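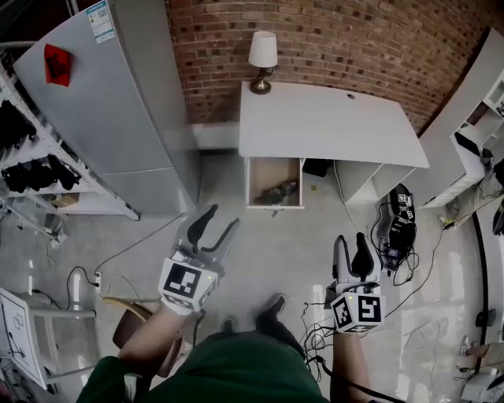 Most offices and shared workrooms have one refrigerator, and it usually goes wherever there was a gap on moving day. In my experience that gap is next to somebody's desk. I think this is a mistake.

I rent a place in a shared workroom called Clidden, on the ground floor of an old brick building. It has a concrete floor, which is easy to sweep and hard on the feet. Before that I spent 3 years at Balau, where the refrigerator had a closet to itself at the end of the hall. People complained about the walk. I was one of them, and I have changed my mind.

A full-size refrigerator draws people all day. They come for milk at nine, lunch at noon and whatever is left at four. When the nearest flat surface is a desk, they put things on it. A carton goes down while they look for a cup. A lid stays behind. Whoever works at that desk ends up wiping it before starting in the morning, and after a month or two starts keeping everything in the drawer.

Then there is the noise. On a hard floor with a brick wall behind it, a compressor sounds louder than it did in the store. You can get used to it, but on the phone the other person can't.

The usual answer is that space costs money. It does. My desk at Clidden is $130 a month and a closet that could hold a refrigerator could hold a paying member. But the desks nearest the kitchen things are always the last to go, and in January the owners took $35 off one of them to fill it. That discount is a cost too.

Moving the refrigerator isn't always possible. A cheap second choice is a narrow table beside it, so the carton has somewhere to land. I bought one secondhand for $85 for the last office I ran, and the wiping stopped within a week. Open shelving doesn't do the same job. Shelves fill up with shoes, cables and boxes, and by spring there is no clear spot left on any of them.

I would also turn desks so that the drawers open away from the path to the refrigerator. An open drawer at knee height is easy to walk into with a plate in your hands. I have done it twice, both times with soup.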